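**新闻稿|七月,可即时发布**

# Walteck 宣布停用“极简说明书”,恢复用完整句子跟顾客说话

小型家用电器制造商 Walteck 今天宣布,旗下在售产品将陆续换上重新撰写的纸质说明书。新说明书有字,有标点,有目录,也有主语。公司承认,对一份说明书来说,这几样东西原本不值得专门发一篇新闻稿。

事情要从几年前说起。当时 Walteck 和许多同行一样,相信世界正在变得越来越直观,顾客一看就懂,文字只会碍事。于是一本三十多页的册子被压成了一张折页,正面是品牌标志,背面是一串小人图。小人有时微笑,有时皱眉,有时伸出一根手指指向产品的某个部位,旁边画一个感叹号。折页获得了内部设计奖,奖杯至今摆在前台。

同一时期,客服部门扩招了两次。

今年春天,公司请编辑工作室 Carrasco 审读现行的全部折页,并翻阅了 943 封顾客来信。来信的语气大体客气。有一位顾客写道,他按图示把滤芯“向微笑的方向”旋转,转了一个下午。另一位顾客把第四步的小人理解为“请家中长辈离开房间”,并且照办了。还有一位寄来一张自己画的说明书,字迹工整,步骤清楚,末尾附言:“不收钱,你们拿去用吧。”Walteck 已经与这位顾客取得联系,决定还是付钱。

## 新说明书有哪些变化

首批更换的产品共 18 款,包括 Kodo 系列手冲电热壶、Kodo 慢炖锅,以及早已停产但仍有人每天在用的 Tronent 台式暖风机。Tronent 的老用户数量超出了公司的预料,也超出了公司备用零件的库存。

新说明书遵守一份不长的写作规范,现将主要内容公布如下:

- 一个步骤只写一件事。两件事就写成两步,纸钱由公司出。
- 凡是写“适量”的地方,必须写明多少。
- 不使用“轻松”“只需”“即可”。顾客轻松不轻松,由顾客自己判断。
- 按键上印了什么字,文中就叫什么名字。同一个按键不得在第三页叫“启动键”,到第七页改叫“智控核心”。
- “请联系专业人员”后面要写清楚是哪一种专业人员,以及怎么联系。
- 警告只用于值得警告的事。旧版慢炖锅折页上有十一个感叹号,其中一个警告顾客食物会变得美味。

最后一条在内部争论得最久。法务部门认为警告多多益善,编辑认为满页都是警告等于没有警告。双方最终同意把真正危险的几项放在第一页,字号加大,其余的按轻重写进正文。法务部门保留了一个感叹号,用在“勿将底座浸入水中”之后。编辑表示这个感叹号用得不错。

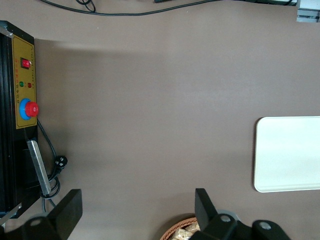 术语的统一也花了些工夫。审读时发现,同一块可以拆下来清洗的塑料挡板,在 Walteck 各类文件中先后叫过“挡板”“护片”“导流翼”“前置组件”和“B 件”。仓库叫它“那个片儿”。顾客来信里也大多叫它“那个片儿”。新版定名为“挡板”,并在第一次出现时注明它在哪里、长什么样、怎么取下来。仓库方面表示会继续叫它“那个片儿”。

## 请人当面读一遍

定稿之前,Walteck 办了一轮试读。参加者拿到产品和初稿,坐下来照着做,公司员工在旁边看,规定不许说话。这条规定执行起来十分艰难。第一天上午,产品部门有两位同事先后被请出房间,一位因为反复清嗓子,另一位因为用眼神指路。

试读暴露出的问题多半不大,却很顽固。“将水箱放回原位”一句,写的人心里清楚原位在哪里,读的人刚拆开包装,从没见过水箱待在原位的样子。“听到提示音后松手”一句,没有说明提示音一共响两次。“首次使用前请清洗”印在倒数第二页,读到此处的人已经喝上了第一杯。以上各处都已修改,清洗的那一句挪到了最前面,独占一行。

Kodo 电热壶的除垢步骤改写次数最多。初稿要求“视水质情况定期处理”,试读者纷纷表示不了解自家水质的情况,也不打算去了解。现在的写法是:壶底看得见白色水垢时,倒入 300 毫升白醋,再加清水至最高水位线,静置一小时后倒掉,用清水冲洗两遍。有人问可不可以用柠檬酸。可以,用量也写在同一页上。

## 关于纸张、二维码和字号

新说明书随产品附送纸质版。公司知道纸不时髦。公司也知道,一个人站在厨房里,手上有油,手机只剩一点电,这时候请他扫码、关注、注册、填写生日、同意三份协议,再观看一段不能快进的开场动画,实在说不过去。

二维码仍然保留,印在封底,扫开就是同一份说明书,不要求注册,也没有动画。市场部门曾提议在开头插入一段品牌故事,长度“适量”。根据规范第二条,该提议被退回,请对方写明多少。至今未收到回复。

正文字号比旧版大了一圈。旧版采用浅灰色小字印在白纸上,设计说明称之为“呼吸感”。多位顾客在来信中提到了放大镜,有一位提到了孙女。新版用黑色的字。

## 旧产品怎么办

已经买了上述产品的顾客,可以致电客服或写信索取新版说明书,不收工本费,不需要出示发票。Tronent 暖风机的用户请在信中写明机身底部的型号,字母和数字都要。型号磨掉了的,描述一下外观即可……按照规范,此处应为:请描述机身颜色、旋钮位置,以及出风口在正面还是顶部。

尚未列入首批的产品会分批处理,顺序按照来信多少排列。挂烫机目前遥遥领先。挂烫机的旧折页上有一幅图,公司内部先后征集到四种解释,当年画图的外包团队又提供了第五种。

原来的折页不会回收。有顾客来信说,孩子很喜欢上面的小人,给每一个都取了名字,还编了一个连续的故事,情节比公司本来想表达的要清楚。Walteck 为此感到高兴,同时请家长注意,故事中关于把手伸进蒸汽口的部分并不正确。

## 关于 Walteck

Walteck 生产小型家用电器,旗下有 Kodo 与 Tronent 两个系列,后者已停产,售后照旧。公司曾在以往的新闻稿中自称“全场景生活美学赋能者”,现予更正。公司做的是电热壶、慢炖锅、挂烫机和几种别的东西。

## 媒体垂询

样书可向 Walteck 传播办公室索取,请注明需要哪一款产品。办公室上午九点开始接听电话,中午休息一小时,下午接听到五点半。电话接通后由人应答,没有按键菜单;此前的菜单共有 18 个选项,其中第九项会让来电者回到第一项。

如需刊登说明书节选,请保留原文标点,包括那个感叹号。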